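Kitchen habits that spare wildlife

Rinse tins and jars before they go out. A hedgehog that gets its head into an unwashed pot often cannot back out. Crush tins flat, and replace lids on jars.

Snip every loop before binning it: can rings, elastic bands, the handles of produce nets. The Skakham litter survey logged 3119 looped items on 3 beaches in October.

Check fish labels for the catch method — pole and line takes fewer turtles than longline.
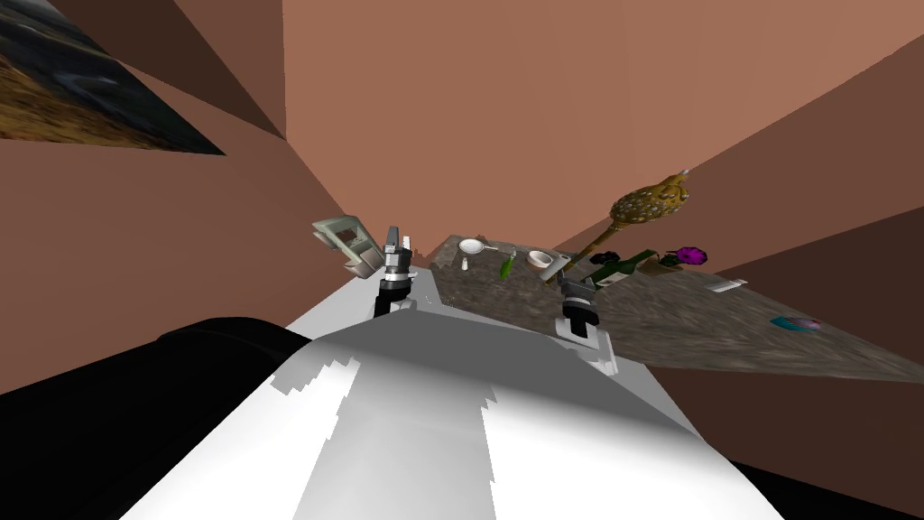
A reader in Stallow writes that cutting the rings is only half the job, as gulls there pull the pieces from open bins. She ties hers inside a bread bag and uses a bin with a locking lid.

Keep used cooking oil out of the sink. Let it set in a tub, then scrape it into the food waste.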